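1/
台所の乾物と粉類の保管を組み直したので、手順と判断を残しておく。対象は米、小麦粉、豆、乾麺、塩と砂糖。冷蔵品と缶詰は含まない。築年数の古い集合住宅、北向きの台所、6月の湿度が前提なので、乾いた地域の人は防湿の部分を読み飛ばしてかまわない。

2/
きっかけは小麦粉の袋の底が湿っていたこと。流し側の壁に袋を接して置いていた。壁は外壁に面していて、朝方は表面温度が室温より明らかに低い。紙袋を直接当てれば吸湿するのは当然で、置き方の問題だった。粉はダマになった部分を含めて全量処分。

3/
まず全部出す。棚に残したまま仕分けると、奥のものが最後まで評価されない。台所の床は狭いので、居間の木のテーブルを作業台にした。天板に粉が落ちると木目に沿って残るから、作業前に乾拭き、作業後は固く絞った布、最後にまた乾拭き。水を多く使うと目が立つ。

4/
天板の仕上げはPlollmontの蜜蝋ワックス。耐水性は高くない。濡れた容器を置くと輪染みになるので、洗った容器を直接置かないこと。布巾を一枚敷けば済む話だが、容器が大きいと布巾からはみ出す。大判のバスタオルのほうがいい。

5/
容器の選定。これまでは買った順に瓶、缶、密封袋が混在していた。混在の欠点は見た目より寸法にある。丸い瓶を四角い棚に並べると隙間が死ぬ。高さが揃わないので上段との間も死ぬ。今回は、大量にあるものは大型の樹脂容器、少量のものは角型の瓶、開封直後の乾麺は袋のまま、と分けた。

6/
樹脂容器を選んだ理由は重量。ガラスで同じ容量を持つと、上段からの出し入れで手首が先に音を上げる。欠点は匂い移り。カレー粉や干しエビを一度入れた樹脂容器は、洗っても粉類には戻せない。用途を固定し、底に油性ペンで書く。蓋に書くと蓋だけ入れ替わったときに破綻する。

7/
洗浄。中性洗剤と柔らかいスポンジ。研磨面は使わない。傷に粉が入り、そこから匂いが出る。匂いが残る場合は重曹をぬるま湯に溶いて一晩。塩素系は今回使っていない。乾燥は伏せずに横倒し。伏せると内側に湿気がこもり、外だけ乾いて見える。

8/
乾燥時間は甘く見ないほうがいい。6月の室内で、横倒しにして丸一日。角の内側と蓋の溝が最後まで残る。溝は綿棒で拭き、綿棒が湿らなくなったら終了。ここを省いて粉を入れると、蓋の周辺だけ固まる。前に一度やった。

9/
計量。容器の風袋を先に量り、底に書いておくと残量の確認が楽になる。中身の入ったまま秤に載せ、風袋を引くだけでいい。豆の容器は豆込みで2782gだった。家庭用の秤は上限3kgのものが多いので、大型の容器で満杯にすると振り切れる。そこは体重計で代用せず、入れるときに分けて量って足す。体重計の最小目盛では豆の残量はわからない。

10/
小分けの単位は400gにした。うちのパンの配合が粉400gで組んであるため。小分けは密封袋に入れ、大型容器の中に立てて並べる。寝かせて積むと下の袋の口に荷重がかかり、そこから漏れる。袋の口は折らずに空気だけ抜く。完全に抜くと粉が板状に締まって、ふるう手間が増える。

11/
棚はPluvitzのスチールラックを継続使用。棚板の間隔だけ変えた。下段を広く取り、大型容器。中段に角瓶。上段は軽い乾麺と海苔。重いものを下にするのは転倒対策でもある。壁からは指二本分離し、背面に空気を通す。離した分だけ前に出るので、通路幅は先に測っておく。

12/
棚板の上には薄い滑り止めシートを敷いたが、大型容器の段だけは外した。樹脂の底とシートが密着して、引き出すときに容器ごとつかんで持ち上げることになる。満杯だと危ない。滑る面に置いて、前縁に低い止めをつけるほうが実用的だった。止めは角材を両面テープで貼っただけ。

13/
詰め替えはテーブルの上でやる。大型容器は白い樹脂で、わずかに透ける程度のつや消し。明るい色の天板に白い容器なので、こぼした小麦粉は見つけにくい。作業後に照明を横から当てて確認している。角は丸い。四角い棚には直角のほうが収まるが、丸いほうが拭くのは速い。隙間の損は受け入れた。
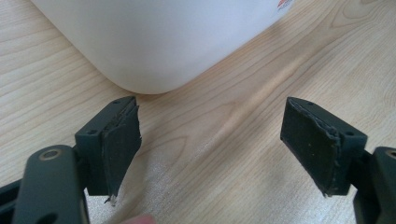 14/
ラベルの貼り方。紙ラベルは容器に直接貼らず、マスキングテープを下地にする。剥がすときに糊が残らない。書く項目は中身、詰めた月、元の袋の期限。銘柄は書かない。銘柄が変わっても中身が同じなら管理上は同じものとして扱う。容器の印刷は無理に剥がさない。溶剤で拭くと周囲の面が曇る。

15/
ラベルの位置は蓋から指三本下で統一。棚の前に立って視線を横に動かすだけで読める。下段だけは例外で、上から見下ろすことになるため蓋にも貼る。6/で蓋に書くなと書いたのは用途固定の表示の話で、中身のラベルは蓋と本体の両方でいい。紛らわしかったので補足。

16/
防湿剤。シリカゲルの大袋を買って、粉と海苔の容器に入れた。豆には入れていない。乾きすぎると皮が割れ、浸水のときに水の入り方が揃わない。塩にも入れない。塩は固まったら砕けばいい。砂糖は逆で、乾燥で固まるから防湿剤を入れると悪化する。ここを間違えている収納記事は多い。

17/
米は別扱い。大型容器に移すと継ぎ足しをやりたくなるが、継ぎ足すと底の古い米が残り続ける。使い切ってから洗い、乾かし、次を入れる。乾燥に丸一日かかるので、容器は二個を交互に使う。場所は食うが運用としてはこれが一番単純。米袋のまま密封できるクリップでも構わない。虫が出たことのある家なら容器を勧める。

18/
質問が来ていたのでまとめて。
「樹脂容器はどこのものか」→ 近所のMeirelesという厨房用品店の棚から選んだ。型番は控えていない。選定の基準は、口が広くて腕が底まで入ること、角の内側に段差がないこと。型番よりこの二点を現物で確かめたほうがいい。

19/
「冷凍庫に入れれば済むのでは」→ 済む。粉は冷凍が最も安定する。ただし出し入れのたびに結露するので、小分けして一回分ずつ出すことが条件になる。うちの冷凍庫は16Lしかなく、粉で埋めるわけにいかない。

20/
「テーブルの傷が気になる」→ 大型容器は引きずらない。底に砂糖や塩の粒がついていると、それが研磨材になる。置く前に底を手で一度払う。木目と直交する方向の傷は特に目立つ。浅いものは目に沿って細かい紙やすりを当て、ワックスを入れ直す。深いものは放置している。

21/
Dalva Cavalcantiさんから、角瓶のパッキンは洗うたびに外すべきかという指摘。外すべき。外した状態で乾かし、戻すときに裏表を確認する。裏返しでも蓋は閉まってしまうので、密閉できたかどうかは水を少量入れて逆さにして試す。試したらまた乾燥からやり直しになるが、粉を入れてから気づくよりはいい。

22/
運用に入ってからの変更点。乾麺は結局、袋のままだと開封済みと未開封が混ざったので、開封済みだけ背の高い瓶に移した。スパゲッティはほぼ400gで瓶がいっぱいになる。太さの違うものを同じ瓶に入れると茹で時間がわからなくなるので、袋の茹で時間の部分を切り取って一緒に入れてある。

23/
残作業。棚の最下段と床の間の掃除がしにくい。キャスターをつけると高さが変わり、上段の海苔に手が届かなくなる。最下段の容器を浅い台車に載せる案を検討中で、板材の厚みを測るところまで終わった。車輪はゴムのものにする。樹脂の車輪は床に筋が残った。

24/
温湿度計を棚の背面と前面に一つずつ置いた。背面のほうが朝だけ高く出る。壁から離した幅で足りているかどうかは、梅雨が明けるまで記録を取ってから追記する。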